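Community Help Exchange
Category: Clubs, Halls and Shared Spaces

Toy library returns: how should the sorting table be set up?

Posted by Liesl Widmer

I coordinate the toy library operated by the Berisha Neighbourhood Centre. Our catalogue currently stands at 479 items, lent to member families for a period of three weeks. Returned items are checked for missing parts and damage, cleaned where necessary and placed back on the shelves.

At present, returns are left in a single crate by the door and inspected whenever a member of staff becomes available. In September this resulted in 13 items being re-lent without inspection, one of which had a cracked wheel housing. The centre's management has asked me to submit a written procedure.

I would be grateful for advice on the following points. Should the inspection surface be covered, and if so, with what? Should items be inspected in the order they are received? What records would an insurer reasonably expect us to hold? Our budget for the remainder of the year is modest, and the table must be cleared by 4 pm for the homework program.

Posted by Firko

I was responsible for a lending collection of comparable type at a regional library service, where we recorded 3,056 returns in my final year. The following reflects our practice there and may require adjustment to your circumstances.

Cover the surface with plain brown paper. Small parts are more easily seen against a matte, uniform colour than against a patterned cloth, and the paper may be discarded once it is soiled. Where one sheet is not wide enough, overlap two and tape the join flat so that pieces do not slide underneath.

Assign one open bin to the table. Ours was reserved for items that had passed inspection. The essential point is that a bin should have one meaning only, and that this meaning should be written in the procedure.

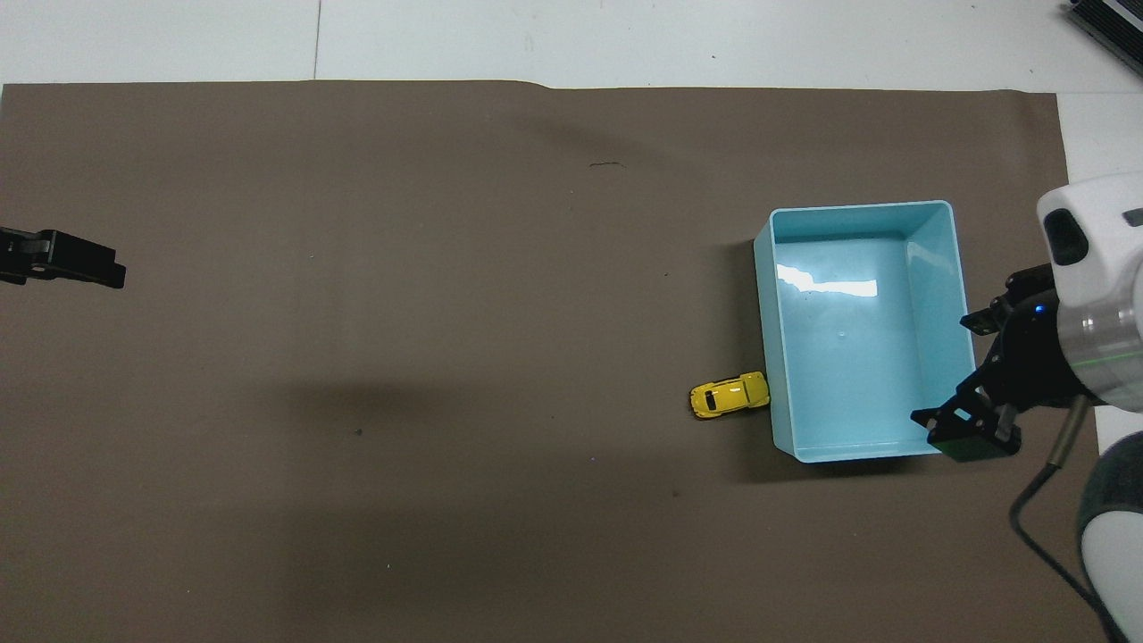 Light blue plastic bin on brown paper.

With respect to order, we inspected by family and not by time of arrival. All items borrowed under one membership were examined together, which made it considerably easier to match a stray piece to its set. Allow 15 minutes per family for puzzles and construction sets. Ride-on toys and single-piece items take far less.

Your cracked wheel housing should be recorded even though it was found after the fact. Enter the catalogue number, the month, the nature of the damage and the action taken. Vehicles warrant particular attention at the axles and at any join in the body. Press each wheel firmly from the side and discard the toy if anything moves that ought not to.
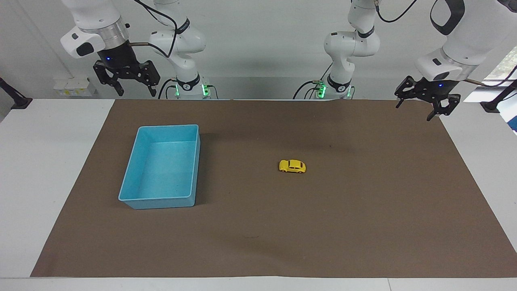 Blue tray and small yellow toy car on the brown sheet.

As to insurance, I am not qualified to advise. Our own insurer asked only for the inspection log and a copy of the borrowing agreement. Please confirm the requirements with yours in writing.

Posted by Burnero

We use an old bedsheet and it works fine. Check the batteries as well.

Posted by Avov

I concur with most of the above, with one reservation. Inspection by family is suitable only where families return everything at once. In our centre many members return items separately over several visits, and the practice led to a backlog on the holding shelf. We now inspect in order of receipt and keep a labelled jar for unmatched pieces, reviewed at the end of each month.

I would also recommend that the borrowing agreement state clearly who bears the cost of a lost part. We charge nothing for the first loss and a fixed fee thereafter.

Posted by Liesl Widmer

Thank you to all respondents. I will include the paper covering and the single-purpose bin in the draft procedure. Could Avov advise whether the fixed fee is applied per piece or per toy?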